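Kitchen and Home > Small Rooms > Music Corner > Stands and Sheet Music

Folding music stands: which tips are worth your time

I have read a lot of advice on keeping a music stand steady and the music on it, and most of it reads as if it was written by someone who has never had page 2 slide down behind the radiator in the middle of a slow movement. I tried what I could over one August, with two stands and a stack of loose piano sheets, and I'm passing on what held up. Your floor may differ from mine.

Start with the legs. The usual tip says to spread the tripod "as wide as it will go." I doubt it. On the cheap stand I bought first, a Cassim, spreading the legs all the way brought the bottom of the center pole down onto the floor, and then the whole thing rocked on the pole with the feet barely touching. Open the legs until the pole clears the floor by a finger's width, then tighten the collar. Push gently on the top from the side. If it tips one way more than the other, turn the stand so that one leg points the same way the music leans. People will tell you to hang a bag of rice off the pole as well. I did, and kicked it twice in the first evening.

Next, height. You'll see charts. Ignore them, sit down where you play, and raise the pole until you can read the bottom staff without dropping your chin. Mark that spot with a bit of tape. If the pole sinks overnight, the knob is worn, and no amount of candle wax (a real suggestion I found) is going to help. Wax makes things slide. I have no idea why anyone would put it there.

Now the part with the most nonsense written about it, the paper. A single printed sheet bends in the middle and flops forward, mostly when a door opens. The popular fix is a plastic sleeve, and I'm not convinced. Sleeves catch the lamp, so you end up moving the lamp, then the chair, and now you have rearranged the room for one sheet of paper. Clip the sheet flat against the backing and it stays. If you must stiffen it, put a piece of cereal-box card behind it.

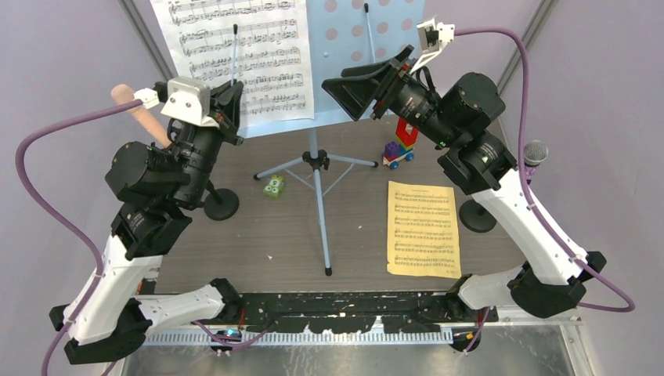 Clips are sold as "music clips" at a silly price. Plain clothespins do the same job if the springs are decent. Put one on each side, low enough to leave the title and tempo marking clear. Don't clip through the corner of a sheet you care about, as the paper gets tired there and tears along the crease. Prapai Nilsuwan, who taught both of my kids, uses a loop of wide elastic around the whole backing and swears by it. I tried that too. It's fine for one sheet and a nuisance for three.

Backing panels with holes in them get praised for being light, and I suppose they are. What the praise leaves out is the dust. It collects on the rims of the holes and a cloth just pushes it through to the other side. A dry paintbrush works better. Skip the spray cleaner altogether. I used Zallska on mine because the bottle said "all surfaces," and it left a tacky film that printed itself on the back of a Clementi sonatina.

A word on using a stand on a table, which some guides call a bad idea. I don't see the problem if the table is level and deep enough for all the feet. Lower the pole as far as it goes and keep the front foot well back from the edge. Felt pads under the feet are sensible on a table you like. On a floor they pick up grit and scratch worse than bare rubber would, whatever the packet says.

Storage: I bought a Rikholm wall rack for the stand and took it down again. It held the folded stand perfectly well, and I never once put the stand away, because unfolding it took longer than finding my glasses. Leaning it in the corner behind the door costs nothing. The sheets are another matter. I had 227 of them in a heap, and a shoebox per composer was no use once I forgot who wrote what. One box for "playing now" (mine holds 12 sheets, and when it's full something has to go) and one for everything else has lasted longest.

Last, squeaks. A drop of sewing machine oil on the joint where the backing tilts, wiped off right away. Leave the leg collar dry or it will slip. I'm told a pencil lead does the same thing without the mess, but I've tried it on two joints and the squeak came back by supper both times.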